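Open day at Ilora's Canham site this afternoon, the one with the hand-held grippers. Thread.
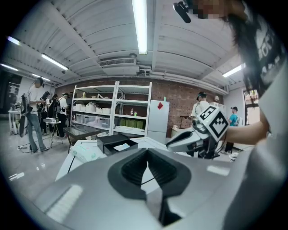
Do you need any robotics background to try it?
None at all. They give you a short talk, hand you a gripper, and you start with easy pick-and-place tasks.

2/ We were in the 1:30 group. Nimal Wanigasekara ran the session. He talked for ten minutes, took questions, and then it was hands on until 3.

3/ The idea is that people do a task with the gripper in their own hand, it gets recorded, and the recordings are used to train a robot arm to do the same task. Ilora has 386 recorded runs of the cup task so far. They want 1000 before they train on it again.

4/ The gripper is heavier than I expected. My wrist was tired after a few runs. Pacita Estrella told me to keep my elbow close to my side, which helped.

5/ The marker cubes matter more than I thought. If your other hand covers one for too long, the run gets thrown out. I lost two that way.

6/ Someone asked about speed. Nimal said slow and steady is fine, but don't stop halfway to think. Pauses end up in the data too.

7/ Killian Collet asked what happens with bad runs. They keep them in a separate folder and go through them once a month. I would have liked more detail on that.

8/ Parking: use the Jayasinghe lot, not the street. It's a five-minute walk and the side door is the one that opens.

9/ Next open day is in June. There are 33 places and you sign up through the Canham page. Closed shoes, and leave big bags in the car.

10/ Correction to 3: 386 is the total for both cup sizes. The small cup is 169 of those.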